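Narum Wardrobe Exchange Reopens With Fewer Hangers and More Rules

2023-12-01

NARUM – The town's clothing exchange reopened Friday in the back half of the former Brandes shoe store, eight months after it closed in April over what the organizers still call "the pile."

The pile, for those who missed it, was 508 garments left on the floor during a single weekend, many of them sweaters and one of them a wetsuit. Sorting it took most of the summer. The wetsuit is still available.

Under the new system, every item must come in on a hanger and buttoned, if it has buttons. Visitors may take two pieces for every two they bring. Ironing is encouraged but will not be enforced, a concession reached after a long evening meeting at the Plenunex community hall. 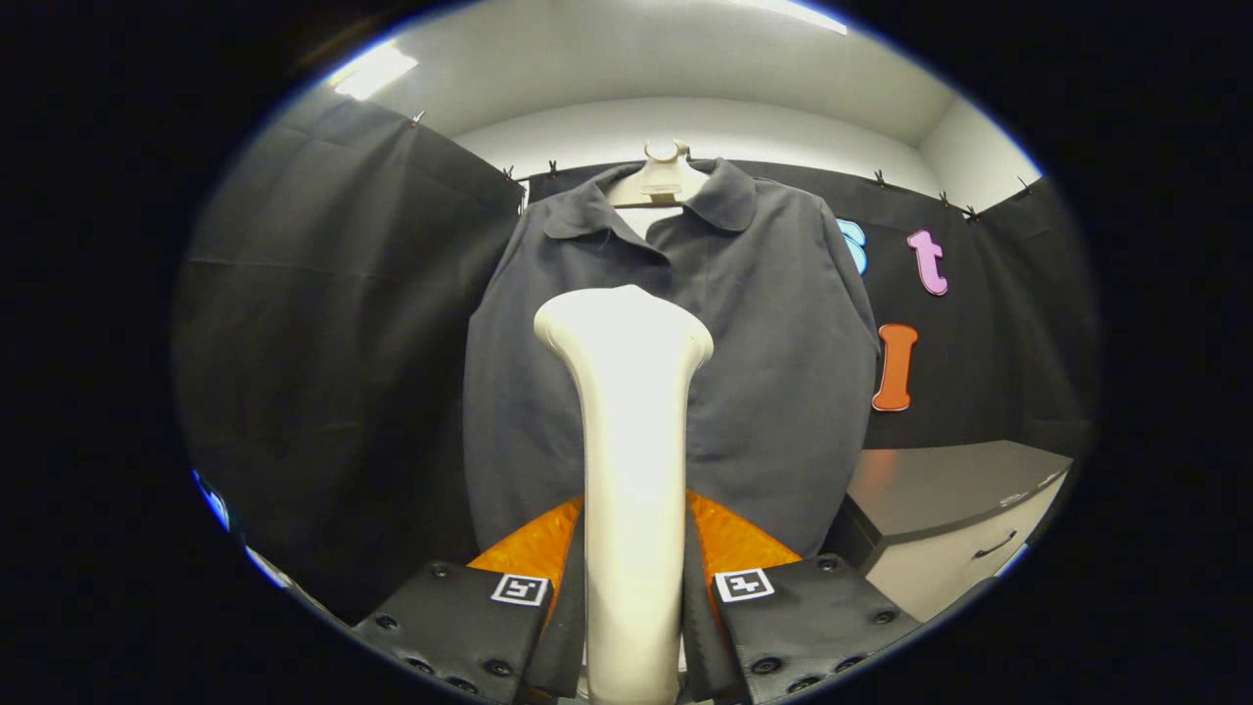 Vol. 8, No. 2

Dark button-front shirts, a little wrinkled and on white plastic hangers, are expected to make up much of the men's stock, as they did last time. Narum owns a great many of them and appears to wear them mainly to weddings and to the bank. Black curtains make a fair backdrop for almost any color of shirt except the ones people tend to donate.

Torketer, the hardware store across the street, has agreed to sell hangers at cost through the end of the month. The store asks that customers stop bringing in clothes and trying to swap them for paint.

The exchange is open Tuesday evenings and Saturday mornings. Shoes are not accepted, in spite of the sign over the door, which the landlord says will come down when the weather improves. Anyone missing a wetsuit may claim it at the front desk without bringing anything in return.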